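Cudura shows off its quiet patrol drone at Lostach

20/05/2018

By Ruairi Lennox

I spent a very muddy morning at the Lostach range watching Cudura put its new patrol drone through its paces, and I came home pretty impressed (and with one ruined pair of boots). The company has been talking up this thing since March, when it signed a development deal with its engine partner, Cutora, and this was the first time reporters were let anywhere near it.

The pitch is simple enough. Small army units want to see what's over the next ridge without announcing themselves, and most of the drones they carry now sound like an angry lawn mower. Cudura says its aircraft can't be heard from the ground once it climbs above 100 meters. I can't vouch for the exact number, but I lost the sound well before I lost sight of the thing, and there wasn't much wind to blame it on!

It weighs 9 kilograms with the camera fitted and goes up off a rubber launch cord, so there's no runway and no catapult truck. The crew had it in the air in seven minutes from opening the cases. Landing was less graceful. It comes down on its belly, and the first attempt skidded a good long way through the wet grass before it stopped. The engineers shrugged and said that's why the belly panel is replaceable. 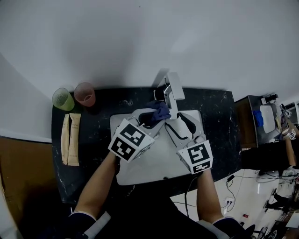
What the army gets, and when

Nothing is signed yet. Cudura wants to build a first batch of 100 aircraft and says talks with two customers are going well, though I couldn't get anyone to name either of them. I asked three different ways over lunch and got three very polite smiles.

The part I'm most curious about is the radio link, made by a small shop called Babić. It's supposed to hop channels whenever it runs into jamming, and range is quoted at over 7 miles. We didn't get to see that tested. The jamming trial needs a permit the range hasn't issued, so for now we're taking the company's word for it.

Price is still a mystery too. One of the sales folks told me it would be "less than you think," but I hadn't told him what I was thinking. I've asked for a real figure and a date for the jamming trial, and I'll post both when they come in.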